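4.2 Hinged doors in the simulated kitchen

Of the chores in our set, those involving a hinged door remain the hardest to score fairly. A policy may touch the door, pull it partway and then press against it with a forearm link, and a simple contact check would count all of this as progress. We therefore follow Meireles and Prado in scoring door angle alone. Each policy was run for 200 episodes in the Skosham kitchen, a rendered room with tiled walls and a built-in oven, and an episode was stopped after 1000 control steps. Starting poses were drawn from a fixed list of 50.
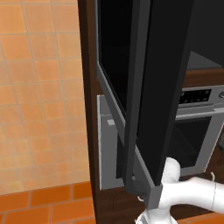
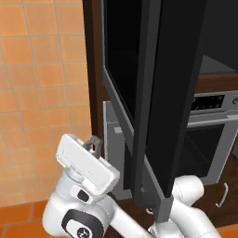

Figure 6. Two views from the Skosham kitchen. In both, the black door stands open in front of the built-in oven, with the white arm close to its lower end.

Clearance is the main difficulty. With the door open, the arm has to work beside a large flat surface, and small errors at the wrist become large errors at the elbow. The Flavier planner treats the door as a fixed obstacle once it has moved past 30 degrees – a choice that keeps planning fast but rules out pushing with the side of the hand. Porach keeps the door in its contact model throughout and pays for this in computing time.

Neither method should be read as ready for a home. Hinge friction is constant in our simulator, and the floor is perfectly level. We return to both points in Section 6.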